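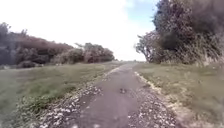
How I Clean Up the Edges of an Old Asphalt Path

Posted 1/29/23

I've looked after a long, skinny asphalt path for a good few years now, the one we call the Nevley path, and every winter I get the same email from somebody with a path just like it. The gravel is wandering, the weeds are moving in, the edges are crumbling, do I need to rip the whole thing out? Almost always, no! You need a stiff broom, a rake, a flat spade and a couple of free mornings.

So this is the whole routine, start to finish, the way I do it. It's meant for a narrow path with loose gravel down both sides and grass beyond that. If yours has a proper curb or brick edging you can skip steps 3 and 5 and go get a coffee.

What you'll need

A stiff push broom (the softer indoor kind just tickles it)
A bow rake for the gravel, and a spring rake for leaves
A flat-bladed spade or a half-moon edger
A hand weeder, or an old screwdriver
A bucket or two and a wheelbarrow
A garden sieve, if your gravel is full of dirt
String and two stakes
Gloves, and something to kneel on

My broom is a Farquharson and it's on its second handle. My edger came from a yard sale. None of this has to be fancy.

Step 1: Walk it first

Leave the tools by the gate and walk the full length. I kick or pick up anything lying on the asphalt as I go -- stones, sticks, wet clumps of leaves. Leaves are worth grabbing early because they turn to slime and then they turn to soil, and then you have moss. While I'm walking I drop a little flag wherever the edge has broken back more than I like. That way I'm not guessing later which spots need work.

Step 2: Sweep from the middle out

Start along the centerline and push toward one side, then come back and do the other. Short strokes! If you try to shove grit the whole width of the path you end up with a ridge of it halfway across and you've only moved the problem.

An old worn surface holds on to grit in all its little dips, so go over it twice, the second time at an angle to the first. I pick a dry day for this. I once tried it the morning after rain and spent two hours spreading gray paste up and down the path, and Gregor Semple, who was supposed to be helping, went home.

Don't sweep all that fine stuff straight into the gravel, either. Stop short, scoop it up with the flat spade, and put it in the bucket. Fine grit in gravel is basically a seed bed.

Step 3: Find the real edge of the asphalt

On an old path the edge doesn't stop in a nice line. It breaks up, and the crumbs mix in with the stones until you can't tell where one quits and the other begins. Run the back of the rake lightly along it, pulling the gravel away by a few inches. Anything that comes loose with a light pull was loose anyway. Anything that stays put, leave alone, and please don't go prying at it to get a straighter line. I did that my first year and lost a chunk the size of a dinner plate.

If you have bad bites out of the edge, now is the time for a bag of cold patch. Clean the spot out, fill it a bit proud, and tamp it down hard. I use the Flasari one because the hardware store here carries it. Follow what's on the bag for temperature, and if it's freezing out, save that job for spring.

Step 4: Weed the gravel

My least favorite part, so I put the radio on. Leafy low weeds love the line where gravel meets grass, and they're easy to spot because they tend to be a brighter green than a tired winter lawn. Get the weeder down beside the root and lever. If the top snaps off in your hand, dig again, it'll be back in a couple of weeks otherwise.

I work in stretches of 9 feet, then stand up and stretch my back. Calum Purves does his on a little rolling stool and says I'm a fool for kneeling, and he may have a point.

Step 5: Cut back the grass

Set a stake at each end of a stretch, run your string between them, and cut along it with the spade or edger, straight down. On a long straight path it's worth moving the stakes carefully, because a wobble really shows when you look down the length of it. Lift the strip of turf you've cut off and knock the stones out of it before it goes in the compost.

If there's a dry, sandy strip between your gravel and the grass, you can rake it level and reseed it. Loosen the top half inch, scatter seed, press it in with your boot. I do mine in spring. I tried November once and fed a lot of birds.

Step 6: Put the gravel back

Rake what's left into an even band on each side, keeping it just below the level of the asphalt. That's the bit people get wrong (me included, for ages). Heap it higher and every footstep or bike tire rolls stones back onto the path.

For topping up, measure before you buy. My worst side took 13 bags and I'd bought 28, so there is still a sad pile behind the shed. Match the color if you can. Pale stone next to old dark asphalt looks great, and it helps you see the edge at dusk, too.

Step 7: One last light sweep

Just the strays, flicked back to where they belong. Then put the tools away before you sit down, or they'll be out all night.

How often?

I do the full thing once a year, and steps 1 and 2 whenever the path starts to crunch underfoot. The Ustden end is under trees, so it gets swept a lot more in the fall than the open end does.

If you have a path with a serious dip or standing water, that's a different job and I'm working on a separate page for it.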